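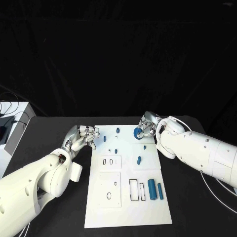 Kuusisto told us in his interview that he never begins a poster with the picture. He sets the longest line of text first, in one weight and one size, and only then decides how much of the sheet is left for anything else. Eleven of the other designers we spoke to described the opposite order. They start with a drawing or a single strong shape and fit the wording in later, often late enough that the date and the venue end up in the smallest type on the sheet.

4.2 Order of work and the place of the text

We asked each of the 30 designers to bring one finished poster and all the sketches they had kept for it. The sketches varied a great deal in number and in care. Some designers had a full notebook, others a few loose sheets and a printout with pencil corrections. We sorted the material by what was fixed first: wording, image, colour or format. Format was rarely a choice at all, as most clients had already booked the sites and the sheet size came with them.

Designers who fixed the wording first made fewer changes to the layout afterwards. They did change the typeface more often, and two of them went back to a face they had dropped at the start. Designers who fixed the image first tended to keep it whatever happened to the rest. In the Tetitach theatre series the same cut-paper figure stayed in place through seven versions, while the title moved from the top edge to the foot and then to the left margin, set sideways.

Figure 7. Two white robot arms over a white sheet with printed outlines and small blue objects.

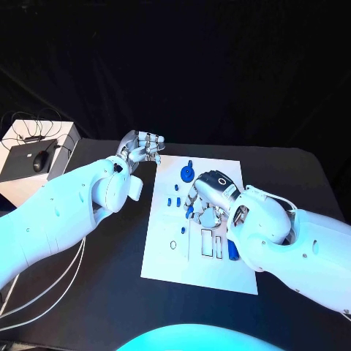

According to Pirjo Kokkonen, the sideways title was the client's idea and she argued against it for most of February. Her own version had the title across the figure's chest in a heavy sans serif. She still thinks it reads better from across a street, and the reactions we collected give her some support. Of the 201 passers-by who were shown both versions for a few seconds each, more could repeat the title from hers than from the printed one. The printed version was the better liked of the two, however, and the theatre was happy with it.

This gap between what people like and what they can repeat came up in other pairs as well. It was widest for posters with hand-drawn lettering. The Skilley record fair poster was well liked and poorly remembered — several people took the name of the fair for the name of a band. We had expected colour to matter more than it did. Posters in two colours were remembered as well as those in full colour, at least where the background was plain.

Some limits should be noted. The designers chose which poster to bring, and most will have chosen one they were proud of. The sketches they had thrown away are missing from our material, and the order of work before the first surviving sheet rests on memory alone. Where the designer's account and the dated sheets did not agree, we followed the sheets.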